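Robotics & Automation > Learning Resources > Sample Chapters

Print this page | E-mail this page

Chapter 7
Picking a Gripper: How to Compare Two Hands Without Fooling Yourself

I used to choose grippers the way I choose shoes. I'd pick one up, squeeze it a few times, like the feel of it, and take it home.

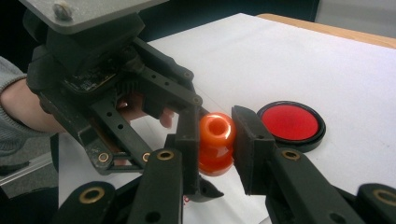 It's a pleasant way to shop and a terrible way to run a bench test, and by the end of this chapter I hope you'll have a better one. You don't need much to follow along: a table, a few sheets of white paper, a handful of small objects, and a notebook you don't mind spoiling.

In Chapter 6 we looked at what happens at the wrist, where the arm hands its motion over to the tool. Now we go down to the fingers. Fingers are where most of the arguments in my lab start (and where most of the tape gets used), and they're also the part of the system you can learn the most about with the least equipment. You can squeeze a gripper by hand for an afternoon and come away knowing things that a week of reading data sheets won't give you.

7.1 A story about a bad comparison

The first serious comparison I ever ran was at Drerncombe, in a long room with one good window. We had 2 grippers to choose between. One was the Jarkedstead, a parallel linkage design whose pads swing in on bars and stay more or less facing each other. The other was the Becerra, which slid its fingers along a straight rail. I was asked which one we should put on the arm, and I had until the end of May to say.

So I made a lot of grasps. I made 907 of them, in fact, and I wrote every one down, and I was very proud of that number. Then a colleague asked me how many had been made with each gripper on the same objects, in the same positions, and I had to go back through the notebook with a ruler. The answer was 300. The rest were me wandering off! I'd get interested in some awkward little part, try it over and over with the gripper I liked, and never go back and give the other one its turn.

The 300 I could use told a duller story than the one I'd been telling at lunch. On flat-sided blocks the two hands were so close that I couldn't have picked a winner. On small round things they came apart, and the difference had more to do with the pads than with the mechanism behind them. I had been comparing a linkage with a rail, and what I'd measured was mostly rubber against bare plastic.

Please learn from my notebook. If two grippers differ in more than one way, your test will tell you that they're different, and it won't tell you why.

7.2 What the linkage does

Let's take the parallel linkage first, as you'll meet it everywhere, from cheap printed kits to factory tools.

Picture a door frame with hinges at all four corners. Push the top sideways and the whole thing leans, but the top bar stays parallel to the bottom one. That's the trick. Each finger pad rides on a pair of bars, and as the bars swing, the pad travels along an arc while keeping its angle. The pads can meet the object squarely whether it's wide or narrow, at least on paper.

The catch is that arc. As the fingers close, the tips don't just move inward, they also move a little up or down. With a rail gripper you can set the height once and forget about it. With a linkage, the height you want depends on how wide the object is – and if you forget this, you'll press the fingertips into the table or close them on air just above a small part. I've done both in the same morning.

The second catch is slop. Every pivot has a bit of play in it, and the play adds up along the chain. Bushings help. So does checking them: hold the base still, take one pad between finger and thumb, and wiggle. Do it before the test and again after, and write down what you feel, even if all you can write is "worse."

7.3 Choosing things to pick up

Beginners choose objects that are easy to find. I'd like you to choose objects that disagree with each other. A good small set has something with flat sides, something with curves in it, something low and thin, and something with a shiny surface. A round bead standing on its end is a wonderful test piece, and a cruel one, as the pads only touch it along a narrow line and any difference between left and right will try to tip it over. A shallow disc lying flat is cruel in another way. There's hardly any edge to get hold of, and a pad with a thick tip may never get under the rim at all.

Put them on plain white paper and tape the paper down. Mark your positions on it in pen. White paper shows you the shadows of the fingers, which is the easiest height gauge I know, and if you have a camera on the tool it gives the picture a clean background. (Watch out for glossy parts, though. A bright highlight can move across the surface as the tool moves, and simple vision code will happily follow the highlight.)

7.4 Working by hand first

At Dumness, where I teach now, students do their first 175 grasps with the gripper held in the hand. There's some grumbling. They came to program an arm, and I give them a handle! But your own wrist is a very good controller, and while you're holding the tool you notice what you're correcting for. You tilt a few degrees without thinking. You ease off when a part starts to turn. Each of those small corrections is something the arm will have to be told to do, or the gripper will have to do for it.

So keep the notebook open next to you and write down the corrections as well as the results. Use a fresh line for every attempt:

– the object and its marked position
– which gripper and which pads
– held, slipped, tipped or missed
– anything your wrist did to help

Swap grippers after every object, not at the end of the day. By late afternoon you'll be better at this than you were in the morning, and whichever hand goes last will get the credit.

Exercise 7.1 at the end of this section asks you to fill one page this way, using a single gripper and two kinds of pad. Leave the arm switched off. We'll need it in 7.5, where we look at grip force and I try to talk you out of setting it to maximum.

Last updated: 13 November 2021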